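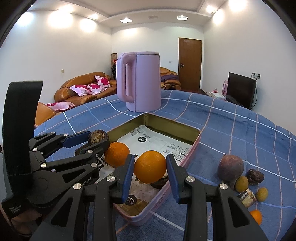 Oranges and a pink tin on the table, Millstead community rooms.

Call for participants: packing and sorting at the table

Dolcombe Household Studies invites adults living in or near Millstead to take part in a study of how people put food and small household goods into tins, boxes and drawers. Sessions take place in a furnished living room and involve ordinary items — fruit, root vegetables, kitchen containers — set out on a table with a cloth.

What is involved
Participants attend 2 sessions in December, each lasting about 17 minutes. In each session you will be asked to fill a container, empty it again and return the items to the table in any order you choose. Staff will record which items are moved first and where they are placed. No skill is being tested and there is no correct arrangement.

Who may apply
Applicants must be 18 years of age or older and able to sit or stand at a table for the length of a session. Applicants with a citrus allergy should say so on the form. Previous participants in the Skevari pantry study are welcome to apply again; 1,271 people registered for that study and their details have not been carried over.

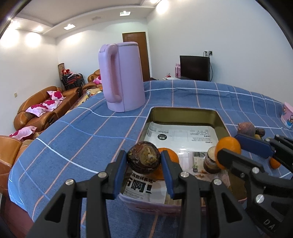 Do I need to bring my own fruit or containers?
All items are supplied, and participants are asked to leave their own food at home.

Payment and expression of interest
An honorarium is paid at the close of the second session. Travel within Millstead is not reimbursed. Forms are available from the Dolcombe front desk between 9 am and 4 pm and should be returned there by the end of November. Late forms will be held for the next intake.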